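Small Flies in the Kitchen: What Works in My Home

Every July the same thing happens in my kitchen. I buy peaches, I put them in the bowl, and after three days the small flies are sitting on them. I have tried many methods over the years and I write down here the ones that I still use.

First, be sure which fly you have. The fruit fly is light brown, often with red eyes, and stays near fruit, wine and the trash. The fungus gnat is darker and thinner, with long legs, and lives in the soil of your pots. The drain fly looks like a very small moth and rests on the wall by the sink. A trap for one will not catch much of the other, so look closely before you begin.

The vinegar trap
Take a small glass and pour in two fingers of apple cider vinegar. White vinegar is much weaker for this purpose. Add one drop of dish soap and do not stir strongly, you don't want foam. Put the glass beside the fruit and leave it overnight. Change it every second day. I once kept a tally for the whole summer and arrived at 1540 flies, with the best glass giving 410 of them. My family found this a strange hobby.

If you want to cover the glass with plastic wrap, make the holes with a toothpick and not with a knife. Big holes let them walk out again.

The drain
Pour half a cup of baking soda in the drain, then half a cup of vinegar, wait ten minutes and rinse with hot water. This alone is not enough. You must also brush the inside of the pipe as far as the brush goes, for the eggs are in the slime. I use an old bottle brush from Asent which has now no other duty.

Cloths and fabrics
A damp dishcloth with a little juice in it can feed larvae for a week. Hang it open to dry, never folded over the faucet. The same goes for clothes on which somebody has spilled juice or beer: rinse the spot in cold water the same evening and do not leave them in a heap.
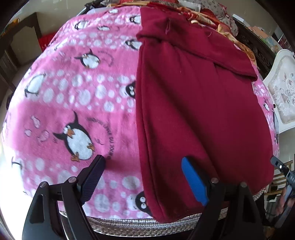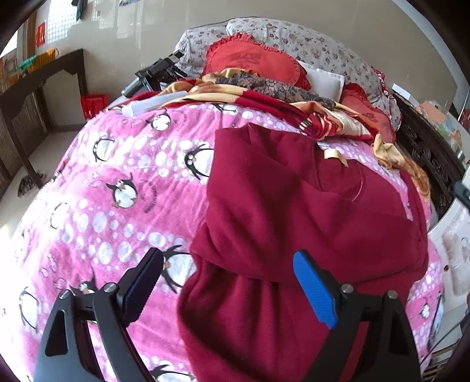

Dark red on pink.
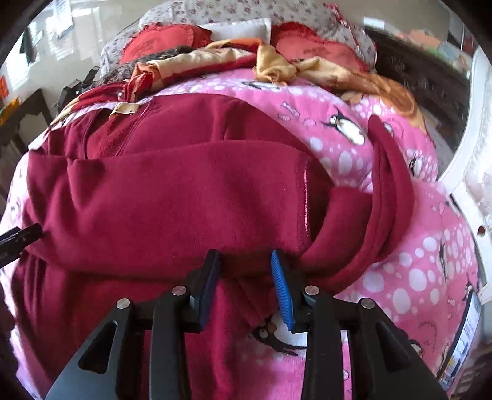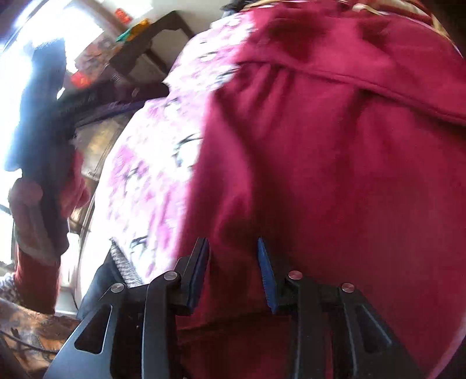 Condori wrote under the old version of this page that the vinegar glass did nothing for her until she put a piece of overripe banana in it, and that after this the glass was full by breakfast. She also asks if red wine can be used. It can, the last centimeter from a bottle is very good, and you can leave it in the bottle with a paper funnel on top.

The pots
For gnats in the soil, let the top two centimeters dry before you water again. Water from below, in the saucer, and empty the saucer after half an hour. Yellow sticky cards catch the adults, the ones from Pliso hold their glue longest in my experience. Keep the cards away from the curtain. A layer of coarse sand on the soil helps too, but it must be dry when you put it.

The fruit itself
Wash it when you come home, also the bananas, especially at the stem. Dry it well. What is ripe goes in the refrigerator, and tomatoes with a split skin must be eaten the same day. Empty the compost pail each evening in the warm months and wipe the rim of the lid, where some juice always stays.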